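Household Handling Project
Progress report to the funder: the open day and the weeks either side of it
Submitted by Zillano, Oct 24, 2022

1. Purpose of this report

The funding agreement asks for a written report after each public event. This one covers the open day held at the Deng Street workshop, the demonstrations given there, what visitors told us, and the effect on the work plan. Spending is reported separately on the usual form and is not repeated here.

2. Background

The project collects demonstrations of ordinary household tasks, performed by people using hand-held grippers, and uses them to train a two-armed robot. The tasks agreed with you in February were clearing a counter, putting dishes in a rack, folding towels and sorting packaging out of the kitchen garbage. Altineo supplies the arms and maintains them. Gasix looks after data storage and checks recordings before they go into training. Zillano employs the operators and runs the workshop.

The open day was a condition of the second payment. It was meant to let people who might one day use this kind of help, or work beside it, see where things stand. We also wanted the operators to have practice in explaining what they do.

3. Attendance

We had 189 visitors over the day. Most came in the afternoon, when the local high school was out, and the workshop was crowded for a while. Visitors were taken through in groups of 20, which was too many for the room. People at the back could hear the operator but could not see the grippers closing. For any later event we would run smaller groups and book them in ahead.

Home care workers and people from two seniors' residences made up a good part of the morning. They asked the most detailed questions and stayed longest.

4. What was demonstrated

There were three stations. At the first, an operator folded hand towels with the grippers, and visitors could then try it. At the second, the robot moved plates and bowls from a table to a dish rack using the current trained model. At the third, operators explained the packaging task and talked through how recordings are made in people's kitchens.

The packaging task drew more interest than we had planned for. It is harder than the dish task. Packaging is thin, it crumples, and clear plastic is difficult for the cameras to pick up against other clear plastic. A carton keeps its shape when it is gripped, and a wrapper does not. Operators are told to leave the basket as they find it and not to tidy the contents before a recording starts.
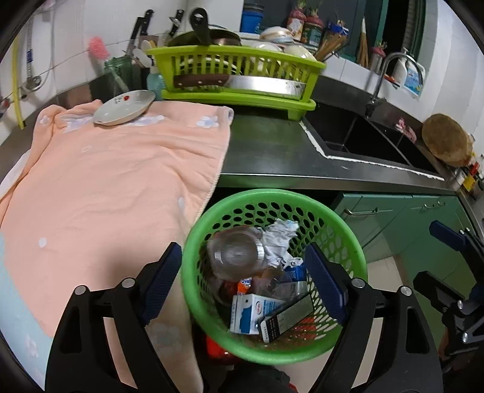
Recording in lived-in kitchens takes longer than recording in the workshop. Each home has its own counter height, its own light and its own habits about where things are kept, and the operator needs time to find a comfortable place to stand. We allow for this in the schedule, but we underestimated it in the first quarter and the shortfall in packaging recordings dates from then.

5. How the robot performed

The dish station ran for most of the day with two stops. The first was a loose cable on the left arm, which Altineo's technician fixed on the spot. The second came when the robot tried to place a bowl where one was already sitting in the rack. The operator pressed the stop button and nothing was broken. The model had not been trained on a rack that was nearly full, and we have added this to the list of situations to record.

Speed was commented on by many visitors. The robot is slow, and several people said they would sooner do the dishes themselves. Operators were asked to agree with this plainly and to explain that the current work is on reliability. We did not show the robot doing the packaging task, as it is not ready to be shown.

6. What visitors said

Comment cards were available at the door. The main points were these.

Visitors liked trying the grippers. Many found the towel harder to fold than they expected, and some had a second turn.

Home care workers asked whether the robot could work around clutter. Their clients' kitchens are rarely clear, and moving everything first would take up the time the robot was supposed to save. This agrees with our own view that workshop recordings are not enough.

Privacy came up often. People wanted to know what happens to recordings made in a home, who looks at them and how long they are kept. The consent form covers all of this, but the operators did not have copies on hand. We have since put a plain-language version at the front desk and on the website.

A few visitors were concerned about jobs. We answered as well as we could and have no more to report on that point.

7. Effect on the work plan

The open day cost us more recording time than we had set aside, counting set-up and clean-up. The towel and counter tasks are still on schedule. The dish task is slightly ahead. The packaging task is behind, and we propose the following changes.

Move one operator from towels to packaging for the next quarter.

Ask Gasix to check packaging recordings first, so that faulty ones can be repeated while the operator still has access to the home.

Put off the second public demonstration until the robot can manage the packaging task under supervision.

None of these changes needs additional money. The third changes a date in the agreement and we would need your written approval for it.

8. Matters outstanding

The replacement gripper pads ordered from Altineo have not arrived. The worn set is still usable. The workshop's insurance has been renewed, and the certificate will be sent with the spending form. We would also like to know whether the comment cards should be forwarded to you or kept at the workshop.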